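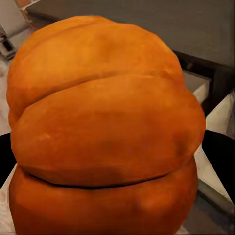 Shahla Kordestani asked whether the near-miss counts include trucks that were backing up with the spotter already out of the cab. They do. The column is called spotter_out, and it is explained under Fields.

Kolumis Route Events

Backing and lane events from municipal refuse trucks, released December 2019 by Tretamach.

What is in it

One row per event. An event is a hard brake, a hard turn, a backing stop, or a contact with a fixed object. Rows come from 121 trucks on residential and bulky-item routes. Commercial front loaders are left out – their routes are mostly private lots and the position data was poor.

Files

events.csv – all events
trucks.csv – body type, axle count, model year
routes.csv – route type and street width class
filip/ – the cleaning scripts

Fields

event_id: unique within a release, not kept between releases
truck_id: matches trucks.csv
speed_mph: speed at the trigger, rounded to a whole number
gear: D, R or N
spotter_out: 1 if the helper's door had opened since the last stop, 0 if not, blank if the truck has no door switch
severity: 1 to 4, set by a reviewer
note: free text, names removed 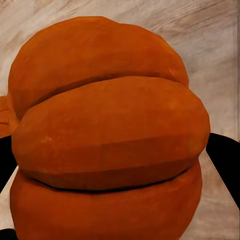 Severity was set by two reviewers working apart. Where they differed by one step, the higher value was kept. Where they differed by more, Dagim Tekleab read both notes and chose. A sample of 200 events was scored again in September, and those second scores are in events.csv as severity_b.

Cleaning

Filip drops any event shorter than one second and any event inside a depot fence. It also merges repeat triggers within 50 feet of each other, so a truck working slowly down an alley does not fill the table. To turn merging off, set merge=no in the config file and run it again on the raw export.

Known problems

Trucks with side loaders trigger hard turn events when the arm lifts a heavy cart. Most were removed by hand, but some are left.
Street width class is missing for alleys.
The Ketomia depot changed its truck numbers partway through. Old and new numbers are both in trucks.csv, in the column alt_id.
Notes are cut at 2000 characters.

Use

Free for fleet safety work and for teaching. Please do not use it to rate single drivers. There is no driver field, and route plus time of day is a poor stand-in for one.

Corrections go to Dagim Tekleab at Tretamach, with the event_id and the release month.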